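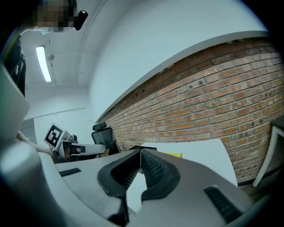 Attachment 1: gray housing, black ribbed pads

Ticket 191
Product: Onon mesh router
Status: Open, waiting on support
Subject: Internet drops every evening, back by itself after 30 minutes

Hi again! I'm putting everything in one place like your last message asked, so sorry if some of it repeats what I already typed into the chat window (the chat closed on me before I could save it).

The short version is that my internet quits at 6 pm and comes back at 6:30. Every evening. The phones stay connected to the Wi-Fi the whole time, full bars, but no pages load and the TV just spins. Then it all comes back like nothing happened. I can set dinner by it at this point.

My setup: Govon is my internet provider, their modem is in the hall closet, and the main Onon is plugged into that. The second Onon is upstairs on the landing. We're in an older house on Coppens Road, out at the Wilatmont end, with thick plaster walls, and before the mesh I had one corner of the kitchen where I could get email and that was it. So I do love this thing when it works!

What I've tried so far:

Restarted the router from the app. No change.

Unplugged the modem and both Onons, waited, plugged the modem in first and then the others. It worked great all afternoon and I got very excited, and then it went down at 6 like always.

Swapped the cable between the modem and the main unit for a new one. The old one had a broken clip so I'm glad I did it anyway, but same result.

Turned off the upstairs unit for a whole evening. Downstairs still dropped.

Called Govon. They said the line tests clean and there's no outage on my street. They offered to send me a new modem but there's a charge if the old one turns out to be okay, so I'd like to hear from you first.

Plugged my laptop straight into the Govon modem at 6:10, right in the middle of a drop. I had to restart the modem to get it to recognize the laptop, and after that the internet worked. So maybe that means it's the Onon, or maybe restarting the modem fixed it, I can't tell. Is there a way to do this test without the restart?

Update, same ticket:

Okay, I went digging in the app and found a schedule under Family, then Profiles. There's a profile called "homework" set to pause from 6:00 to 6:30 pm. I must have made it when my kids were in school, and they've been out of the house for years, so I guess it came over when I moved my settings from the old router? What I don't get is that it says 2 devices, and it's everything that goes down, including the TV, which isn't on the list.

I turned the schedule off but haven't deleted the profile, in case you want to look at it from your end. Tonight I'll watch and see what happens at 6.

Update:

Went right through 6:00 and 6:30 with no drop! I watched a whole cooking show. I'd still like to know why a pause on two devices takes out the entire house, so please don't close this yet. Also, is it safe to delete the profile, or will that mess up the guest network? The app gives me a warning about "linked settings" and I chickened out.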